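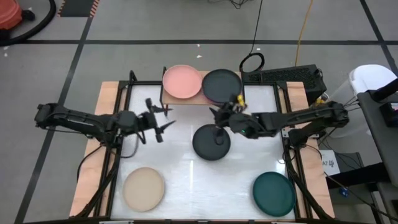

You could just program the path and be done by lunch, was the first comment when I put up a post on the plate project in October, and a couple more readers said much the same. Fair enough! For one plate in one spot, sure, I'd write the path too. But I want the arms to cope with whatever mess I leave on the table, so I'm collecting demos – lots and lots of them.

This batch is plates and a shelf. I drive both arms by hand, Serkari records everything, and every run starts with the plates somewhere new. The pink and the charcoal ones are up on the wooden shelf here, with three more down on the tabletop, and the right gripper is the busy one.

We're at 1,053 good runs now (the goal is 1,997, don't ask me how we landed on that number). I threw out 61 last week, mostly my own clumsy driving, plus a few where the Groltemix logger dropped a chunk of joint data. My best stretch so far is 22 keepers in a row – I was so pleased I went and got a donut.

Next up is bowls, once I've sorted out the logger.

Posted December 7, 2018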